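3.2 Fabric covers and hard shells

Cloth turned out to be the most rewarding material in the whole study! We had gone in thinking mostly about molded parts, yet the sewn pieces kept giving us more to talk about. Soft covers crease and gather wherever they are pulled over something stiff, and those folds tell a careful reader a good deal about the cut. Our notes from the Tremberg workshop, made over 14 visits, return to this point again and again. 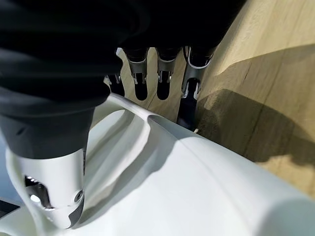 Figure 4. Black fabric with soft folds next to smooth white shell parts.

We sorted the covers by weave, weight, and edge finish, following the scheme laid out by Kolář. Ribbed cloth was a pleasure to work with, as the lines make any twist easy to follow by eye. Plain cloth took more patience. Of the 25 samples in the Markura set, 3 had edges too worn to grade, and we left them out of Table 2.

Hard shells raised a different and equally lovely question: how a curved surface should meet a soft one. We take this up in Section 3.3, using the seam terms from the Triklow handbook.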